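Moving from retail into security work - is the door supervisor licence worth it? 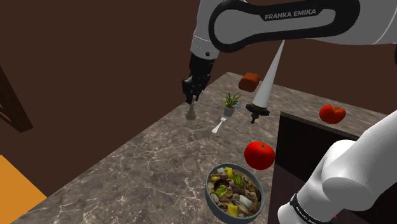
Robot arm over a marble counter, kitchen simulation

Posted in Work and Training, May 9, 2021

greycoat_lane
I have worked in shops for most of my adult life and want to move into security. I am in England and have no criminal record. I have a first aid certificate but it has run out.

There are two jobs near me that I like the look of. One is with Bonier, doing nights at a distribution site. The other is with Tusteo and is reception security in an office block, days only. Both adverts say "SIA licence required" but neither says which kind. A friend of my sister's did the security guarding course and now says she wishes she had done the door supervisor one.

A training company in Dratley is charging 328 pounds for the door supervisor course, with the exam fees included but not the licence application. They also do a guarding course that is a bit cheaper. I can't really afford to pay for one and then find I needed the other.

So what I want to know is:
Which course should I do if I have no plans to work on pub or club doors?
Can I apply for jobs before the licence comes through?
Is it normal for a firm to ask for your full work history? Bonier's form wants every job and every gap, with a contact for each, and one of the shops I worked in has closed down.

Thanks in advance.

marlpit
Do the door supervisor course. A door supervisor licence also lets you do security guarding, but a guarding licence does not let you work on doors or at licensed premises when they are open to the public. The application fee is the same for both, so the only saving is on the course itself. You may not want door work now, but plenty of ordinary jobs turn out to need it. Hotels are one, and so are some shopping centres with bars in them. Event work nearly always asks for it too.

Check that the first aid part is covered. The rules on this changed recently and you now need a first aid qualification before you can start the door supervisor or guarding training. Yours has run out, so it won't count. Some providers add the first aid day to the course and put it in the price, others expect you to turn up with the certificate already. Ask Dratley which they do before you pay anything, and get it in an email.

On applying early, yes, you can apply and go to interviews. You can't do the work until the licence is granted. Most firms will want to see at least that your application is in. Put "licence applied for" and the date on your CV and leave it at that.

The work history is normal. It is called vetting or screening and most contract firms do it, usually going back five years. For the shop that closed, payslips, a P60 or a letter from HMRC showing your employment record will normally do. You can ask HMRC for the record free of charge but it can be slow, so I would send for it now. Gaps have to be explained as well. If you were claiming benefits there will be letters, and if you were not, they will ask for someone who knew you at the time and is not a relative.

I did site nights for a few years before moving to a control room. Nights at a distribution site can mean a lot of gatehouse work - checking lorries in and out, writing down seal numbers, walking the fence. Ask Bonier how many of you are on at once. Ask as well whether the breaks are paid.

kettle_and_keys
agree with the above, get the door licence. i paid 300 for mine but that was before the first aid thing came in

dont buy boots or a jacket until you have a job, they nearly always give you the uniform

old_north_road
I would look at the office job more closely before you decide. Reception security pays a little less by the hour in my area but the shifts are steady and your shop experience counts for a lot. You will be signing in visitors, issuing passes, answering the phone and dealing with the odd person who is cross about parking. I worked alongside people who had come from tills and they were better at it than the ones who had come from doors.

Some buildings employ their own staff directly, and in-house guards do not always need a licence. The advert says you need one, so get it, but it is worth knowing if you see other jobs that don't mention it. The building I am in, Kinoshita House, has a mix of both.

If you are out of work or on a low income, ask at the Jobcentre or your local college about funded places. My nephew's course was paid for in full, though he had to wait until November for a place. The licence application was not covered and he had to find that himself.

greycoat_lane
Thank you all. I have emailed the training company about the first aid and sent off for my employment record. Will go for the door supervisor course if the answer is what I hope.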